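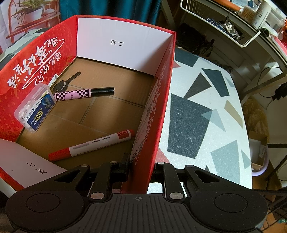 If the thing can't tell it has dropped something, Enriquez wanted to know, why does it look so pleased with itself? I had no good answer. I'd spent the morning in the Sondstead workshop writing up a fault that had us all stumped for most of April, and I was a bit touchy about it.

The fault goes like this. You ask for a marker pen out of a box. The fingers go down, they close, the log says "held", and off goes the arm to deliver a great big handful of nothing! Out of 918 picks, 98 were like that. The pen was still lying on the cardboard, and the software was as happy as anything.

We blamed the pens first (shiny caps, round barrels, they roll if you breathe on them). Then we blamed the keys, which lie so flat you'd struggle with your own fingernails. I lost a whole week to the lighting, and I'm still cross about that.

It was the box. With one finger inside and one outside, the pads can close on the wall itself, and a cardboard wall feels a lot like a thin object if all you're measuring is how hard you're squeezing. Error 3207 is meant to catch a bad grip, but Wollix, who wrote the control software, had set it to go off only when the fingers shut completely. They never did, because there was cardboard in the way.

The new version checks where the wall is before it closes, and it lifts seven millimetres and stops for a second look. It's slower, and Prastton have already moaned about that. They want it back up to speed before they'll put it on their packing line, so I'm in again tomorrow with a fresh stack of boxes.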